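Falla water bills to rise again, with few details on where the money goes

19 October 2026

Households in Falla will pay 10 percent more for water starting next July, the town council decided in a short meeting. It is the second increase in five years. Last time, residents were told the extra money would fix the leaks on the east side, and anyone who walks down Karico Street after a hard frost can judge how well that went.

The council says the new rate will cover 2000 feet of pipe under the old part of town. Juhl, the contractor that did the earlier work, is expected to bid again. The council has not published a report on what Juhl finished last time or what was left undone, and a request for one was answered with a link to the town's home page.
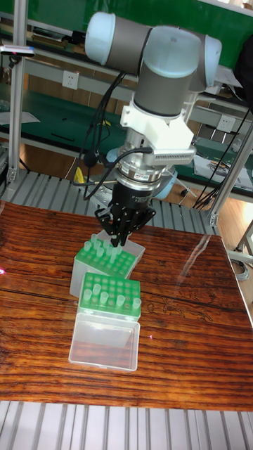 Will the higher rate apply to people who use very little water?

The increase is on the base charge, so every household pays it, including those who barely run a tap.

That part deserves more attention than it got. A small apartment will see the same jump in its base charge as a house with a pool, and the council's handout calls this "fair to all users" without showing any math. Zorken, a tenants' group, says it will ask for a lower charge for small homes. A similar request was turned down last time.

The town also promises a repair fund for emergencies. It has not said how big the fund will be, who decides what counts as an emergency, or whether money left over goes back to customers.

Written comments are being accepted at town hall. The council is not required to answer them.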